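3.2 Collection of demonstrations by remote control

All demonstrations in this work were given by remote control. The operator sits beside the robot, with a clear line of sight to the table, and moves two small leader arms. The two follower arms copy the joint angles of the leaders. We also tried to show the tasks by hand, by pushing the arm directly through the motion, as was done in our earlier system Avimik. This works well for one arm and a solid object. For liquids it was not satisfying, because the person who holds the arm adds small shakes at the wrist, and these shakes are visible on the surface of the liquid. It is also hard for one person to guide two arms at the same time. We therefore keep hand guiding only for setting the rest pose of each arm.

The task set, which we call Plolmont, consists of 3 groups: moving liquid between containers, handling of closed and open jars, and table work with tools. The first group is the most difficult to demonstrate. Liquid levels are hard to judge from a camera image, and clear plastic gives reflections which change when the wrist moves. For this reason we did not try to hide the difficult conditions. The containers stand close together, and other objects remain on the table during the recording, so that the policy cannot learn to depend on a clean background. Figure 3 gives a wrist view of such an arrangement. The operator must bring the gripper near the open jar without touching the large container and the tube behind it.
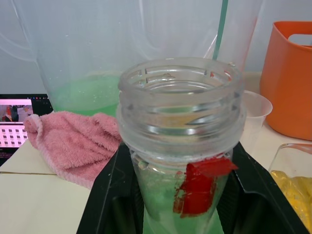

Figure 3. Wrist camera view in the liquid group. The open jar stands in a black holder, with a larger container of green liquid behind it.

Each demonstration starts from the rest pose and ends when the operator presses a foot pedal. The pedal has two functions – a short press ends the recording and saves it, a long press ends it and marks it as failed. We save the failed ones also. Guilan Du, who gave most of the demonstrations in the liquid group, needed 27 practice runs before the first recording was accepted. After this, she could work for long periods without a failed run, but we asked all operators to take a break after every hour, as the motion becomes faster and less careful when a person is tired.

The delay between leader and follower is an important point for pouring. A person who pours by hand stops the flow by feeling and by sight together, and starts to turn the wrist back before the glass is at the wished level. With remote control the feeling is missing, so that only sight remains. In the first version of our controller, called Prondalex, we filtered the leader angles strongly to get a smooth motion. The operators then overshot the target level, since the follower arm was still turning when they had already stopped. We reduced the filter on the last wrist joint and left it unchanged on the others. The choice of viewpoint matters as well, and for the pouring runs we let the second arm supply it.

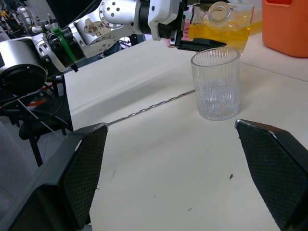
Viewpoint selection is part of the demonstration and we do not fix it in advance. Before the pouring motion begins, the operator decides where the arm that does not pour should wait, and this decision is recorded together with the rest. A good waiting position keeps the vessel mouth and the target in the same picture. In the view given here, the wrist camera of the waiting arm sees the mouth of the tilted bottle and the ribbed tumbler under it, with its own two fingers only in the lower corners. The yellow liquid lies along the lower side of the bottle and is easy to separate from the white table, so the operator can follow it on the screen. With a colorless liquid this is much harder, and we excluded such liquids from the present study.

The images and joint angles are stored with a common time stamp. We cut the waiting time at the beginning of each run if it is longer than 2 seconds, but we do not cut pauses inside the run. In an early test we removed these pauses, following the procedure of Wendt, and the learned policy then began to tilt the bottle before the arm was at rest above the glass. The final set for the liquid group has 500 demonstrations. The division into training and test parts is described in Section 3.3.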